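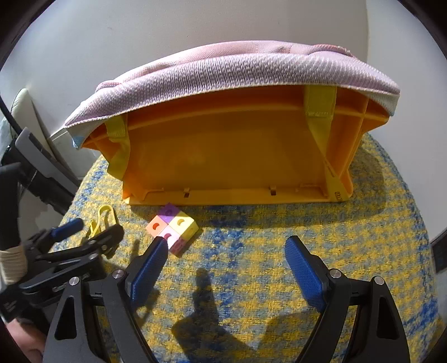

Getting a fabric cover back onto a plastic tray seat

I took the padded cover off the orange plastic tray from our booster so I could wash it, and now I can't get it to sit right. The front band goes on fine but the top part wrinkles, and when I pull one corner down the other one pops off. There are two straps as well and I don't remember where they went. The leaflet is long gone. I bought it used, with no box. Is there an order to do this in, or has the cover shrunk? I washed it at 40 with the towels and hung it up to dry.

Posted by parell_home, 26th June

skistar4
Do the corners first. Most people start in the middle of the long side and use up all the slack before they get to the ends. Stand the tray up on its long edge on a couch or a bed so it doesn't slide around, with the hollow side toward you. Hook the cover over one top corner, then the other, and leave the middle loose. Then work the band along from both ends toward the center with your thumbs.

Wrinkles in the smooth part are normal at this stage. Once the hem is level all the way along, pull the fabric toward the back a little at a time. If it still won't lie flat, look for a fold of the piping caught underneath.

For the straps, let them hang free until the cover is on. Check that each one is flat where it is stitched, then run your hand down it to take out any twists. A twisted strap comes out shorter than the other one and you will think you have it in the wrong slot. On the one I had, they went through the slots along the rim from the inside, but look at yours before you force anything - some of those slots are only there for clips.

I doubt it shrank much at 40. If you want to check, lay it on the table and stretch the hem by hand. If it gives at all, it will go on.

ochoa900
Put it on slightly damp. Works for mine.

prultier
Damp is fine for the fabric but I would not leave it that way. The underside of these trays has ribs and they hold water. I put one away damp and had a smell in July that took two more washes to get out. Let it dry with the cover on and the hollow side open to the air.

Also shake the tray out before you start. Small toys and crumbs get in behind the ribs and you feel them through the cover afterward.

If the hem has gone slack, a fabric store can sell you flat elastic. I sewed in a new piece by hand. It's not pretty on the inside but it holds.

Related
Washing a padded seat cover without losing the shape
Straps that keep twisting
How to get pen off checked upholstery
Replacing elastic in a fitted cover
Storing plastic building cubes

1,194 topics in Home and Laundry
Contact us | Rules for posting | Back to top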